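Slip

The memo was dated 21 July 2022 and had one line in it: choose a finger by August. Florence Hawthorne read it twice and put it under the kettle.

There were two candidates. The Mitov finger was stiff and cheap, and it closed at the same speed every time. The Makuno finger flexed at the tip and cost 35 more per pair. Both bolted to the Husar body without an adapter. The task was cloth on a fitted sheet, because cloth had beaten everything else they had tried.
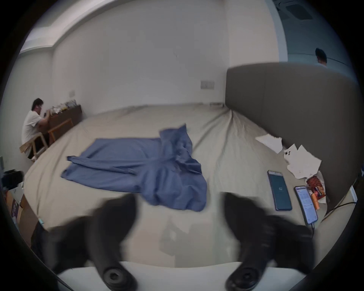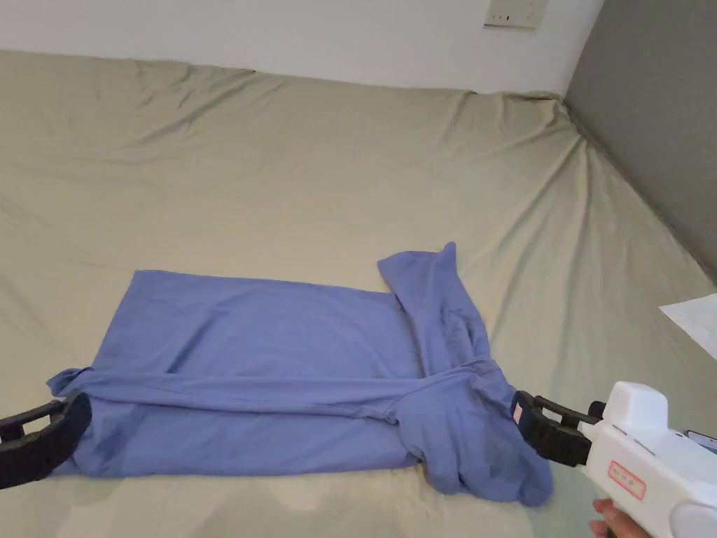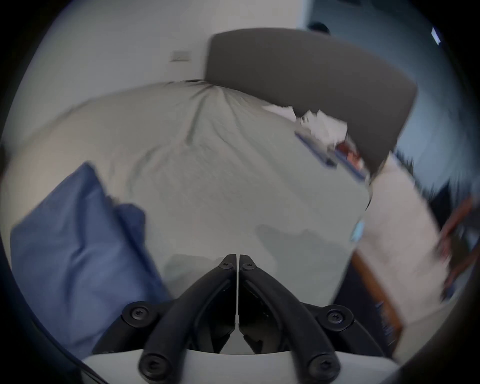 She logged each attempt as hold, slip or double. A double meant the finger had taken up the sheet along with the garment. The Mitov pair gave 14 doubles in 30 attempts. The Makuno pair gave fewer, but slipped on hems, and the slips came late, after the fold had been counted as good.

"Then it's a draw," said the voice from Grolletum on the phone.

"It's two different faults," Florence said. "One you can see at the start."

"Which would you buy?"

She looked at the column of slips. Her mother had folded for a hotel laundry, 1,000 pieces a shift, and had never let go of a hem in her life. She had also never been asked to write down how she did it.

"I want another week," Florence said.

"You have the rest of the afternoon."

She hung up, loosened the fingertip screws a quarter turn – the manual advised against this – and started again from attempt one.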